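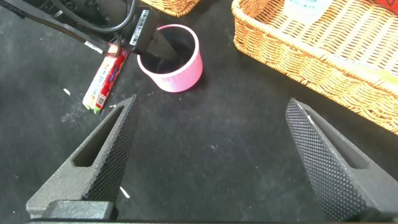 About Grekbridge

Grekbridge teaches robot arms to do small jobs with everyday objects. A person does the job first, using the robot's own arms, and the robot's cameras and joints are recorded the whole time. We collect those recordings, check them, and train the robot on them. Then we run it and see how far it gets.

We are a small company with one lab, in Fulberg. Our customers are packing firms, a few makers of household robots, and university groups who need recordings and don't have the people or the space to make their own.

How we started

Grekbridge was set up by Waldemar Gajewski, who had spent years programming arms for a parts supplier in Brandes. The work there was done point by point: move here, close, move there, open. It was fine for metal parts that always arrived in the same place. When the supplier was asked to pack mixed boxes, with soft items and items of different sizes in each one, the programs got longer and longer and still failed on anything that had rolled a little to one side.

Waldemar began guiding the arm by hand and saving the motion. Later he built a pair of small leader arms out of spare joints, so he could stand at a bench and have the big arms follow him. The first leader arms are still in the lab, on the shelf over the sink. The left one sticks at the elbow.

The company was registered on 7 January 2021. For the first winter we worked out of a storeroom in Zarnow that had one heater and a floor that sloped toward the door. We moved to Fulberg that December and have been in the same building since.

What we do

Most of our work is with two-armed robots. There is a camera near each gripper and another one at the head, so every recording has a close view of the fingers and a wide view of the table. Operators work in one of two ways.

By remote control. The operator holds the leader arms and watches the camera views on a screen. We ask operators to use the screen and leave the table alone, so that they only act on what the robot can see too. If the wrist view is too dark to judge a grip, we want to find that out from the operator before we find it out from the robot.

By hand. The operator takes hold of the arm and moves it through the task. We use this for slow jobs with a lot of contact, such as wiping or pushing a drawer shut. The operator's hands can get into the head view, and those parts have to be marked afterward.

A task usually starts as a sentence from the customer. "Put the food in one basket and the bathroom things in the other" is a typical one. We turn that into a start layout, a finish layout, and a list of what may change between recordings. Baskets get turned or moved. Items get swapped, tipped over, or set down near the edge. The order of picking is left to the operator unless the customer wants it fixed.
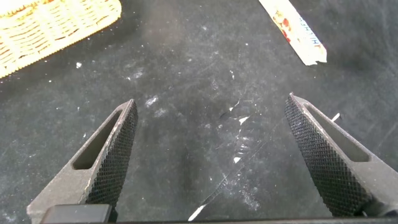

Photo: Grekbridge, wrist camera

For a new task we normally plan on 300 recordings. The first 100 are made by one operator, then we stop and train on those. It's a rough model and it tells us where the trouble is. Often it is one object. Long thin candy packages are a common one. They lie flat, they're light, and the fingertips have to come down close to the table to get under the edges. Paper and plastic wrappers bend when they're squeezed, so the grip that worked on one may slip on the next. We go back and record more of whatever went wrong, with other operators, and train again.

We keep failed attempts. If an operator drops something and picks it up again, the whole thing stays in, marked as a recovery. Customers sometimes ask us to take these out. We can do that, but we recommend leaving them, and we'll show you the results both ways on your own task before you decide.

What we work with

The objects on our tables come from ordinary stores: fruit, canned drinks, bottles, candy, bath items, cups, small pans. We replace the fruit when it goes soft. Wrappers get torn and we leave them in use for a while, as torn ones turn up in real kitchens and real warehouses as well.

The tables are covered in black cloth. It cuts down on reflections and it's easy to replace, though it shows every crumb and scrap. Operators used to clean it after each recording. Now we do it at the start of a shift.
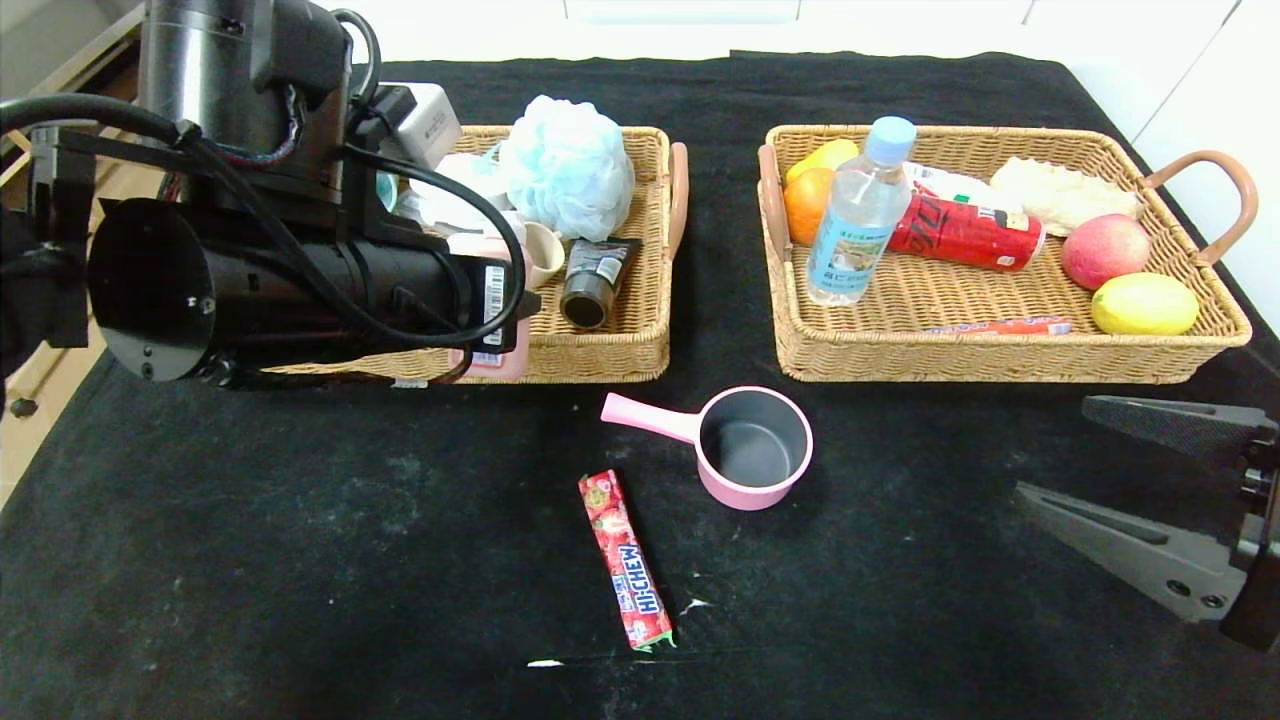
Sorting task: two baskets on the table, with a small pink pan and a Hi-Chew package still out on the cloth.

Gripper fingers are changed according to the job. For mixed household items we mostly use angled fingers with a diamond pattern on the inside faces. They hold cans and packages well. They are less good with very thin cloth, and for laundry work we fit a different set.

The people

There are 4 operators on staff, plus two engineers, one person on data checking, and Waldemar, who still takes a shift on the leader arms when somebody is out. None of the operators came from robotics. One cut hair, one drove a forklift, and two came straight from school. Training takes two weeks. The first days are spent stacking cups, mostly to get used to the small delay between your hand and the gripper.

A shift on the arms is kept to two hours, and then the operator moves to checking or table setup. Tired operators make jerky recordings, and the robot copies those as readily as the good ones.

Working with us

A project begins with a visit or a video call and a box of your items. Please send spares of anything that can be crushed. We set up the table, make a short trial set, and send it to you along with a price for the full job. You get the recordings, the notes for each one, and the layouts. If we train the model too, you get that, along with video of every test run, including the bad ones.

We don't share one customer's recordings with another. Tasks we set up for ourselves, such as the basket sorting, are offered separately, and we can send a small part of a set for you to look at before buying.

Visiting the lab

Visitors are welcome by appointment. The entrance is on the yard side, through the gray door. You can try the leader arms if a table is free. Please leave bags and coats in the front room.

Grekbridge
P.O. Box 3208, Fulberg
For projects, ask for Waldemar Gajewski. For operator jobs, write to the same address and mark the letter "Operators."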